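4. Sealing a marble benchtop

Fosow Stone Sealer is supplied in a 400 mL bottle. Read this section through before opening it.

4.1 Wash the stone with warm water and a pH-neutral cleaner. Do not use vinegar, lemon or bathroom spray, as acids etch marble.

4.2 Leave overnight to dry.

4.3 Wipe on a thin coat with a lint-free cloth, working in sections the width of your arm.

4.4 Buff off any residue before it goes tacky. Apply 2 coats, with an hour between them.

Caution: Open a window and wear gloves. Keep the sealer away from gas cooktops.

Note: Pale stone with faint veining may darken slightly. Test the colour on an offcut first.
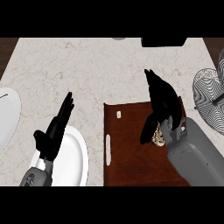 Dorota Głowacki found that an hour was too short in a Hobart winter, and that the second coat stayed streaky until she left the first one until after tea.

4.5 Below 10 degrees, double the time between coats.

4.6 Keep the surface free of water for a full day. Oil and red wine need longer; see 4.9.

4.7 Reseal each January, or sooner if drops of water stop beading.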